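Search this site Enter keywords Go

Small Plates, Long Waits: How a Lunch Counter Sets Its Menu
Project report, Food and Culture elective
Idun Myklebust and Reece Treloar

Our question was why the menu at Pirik, the lunch counter two blocks from campus, keeps getting shorter. When it opened it had 26 dishes. By June it had nine, and one of those was bread. We had both eaten there often enough to call this prior research.

We spent our Monday afternoons talking to the kitchen and handing out a survey to people in line. The owner, Milovan Kelmendi, agreed to an interview on the condition that we order something. We ordered the bread.

His explanation was simple. A long menu means a lot of half-used tubs in the fridge, and a small kitchen can't sell its way through all of them by Friday. The lamb dumplings went first, then both cold noodle dishes. The eggplant survived one round of cuts and then became a side. He also brought up washing up, a subject no restaurant review we read had mentioned once. Dishes that need three bowls each get looked at very hard when the sink is the size of a suitcase. 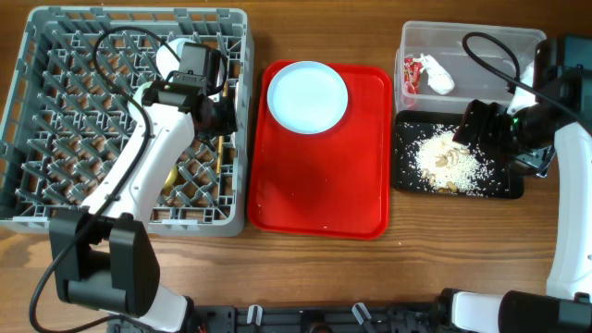
Fig. 1. A dish rack on a wooden tabletop.

For the survey we printed 200 forms and got over 100 back, a few of them with soup on. We asked what people ordered, how long they had waited, and whether they missed anything from the old menu. Most people ordered the chicken rice. Most people also said they wanted more choice. We cross-checked these two groups and they were largely the same people.

We then ate at Staniforth, the bigger place across the street, for comparison. Staniforth's menu runs to several laminated pages and includes a section called "Favorites" that is longer than Pirik's whole menu. The food came quickly. The pasta tasted as if it had been waiting for us since spring — the fries were very good.
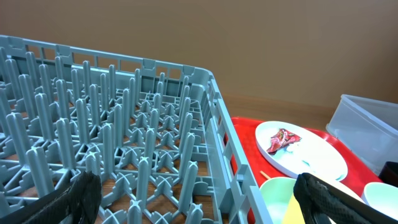

Barry Bloxham thought we were being hard on Staniforth, and wrote on our draft that a long menu is a kindness to anyone eating with children, grandparents or a vegetarian. He had a point, so we added a question on group size. People in groups of four or more did care more about choice, though they mostly solved the problem by going for pizza.

Our main finding is that the short menu suits people who eat alone and already know what they want. Our main limitation is that we only surveyed people who had chosen to stand in that line. We'd also like to have seen Pirik's sales figures, but Milovan laughed when we asked.
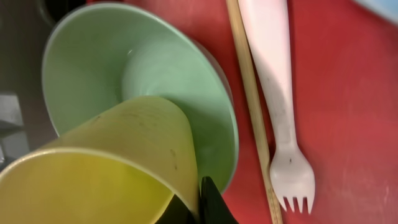

Fig. 2. Green bowl and yellow cup.

Comments (2)

Amber Heywood
The cold noodles were the best thing there and I will not be taking questions.

Reece Treloar
Noted under "further research."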